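Session 5: Glaze, Light and the Kitchen Shelf
Tutor: Ekow Fiadzo

Welcome back! Today is all about shine, and I think it's the most fun we'll have all term. A glossy glaze works a bit like a mirror – it picks up every lamp and wall color near it. Before you throw out a glaze test, carry it around the house and look at it under different bulbs.

Cobalt blue is my favorite for this. Put a blue mug under pink light and the highlights along the handle still come up bright white, while the body goes deep and inky.

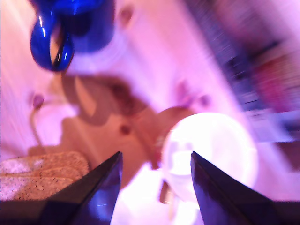

For next session, bring 2 glazed pieces from home, one dark and one pale (chips are fine, I love a chipped mug). Look at each beside a bright lamp, then across the room from it, and sketch where the highlights sit. Pencil is plenty!

Reading: the Moreira handout, first half. The Otton glaze chart is pinned up by the sink – please leave it there.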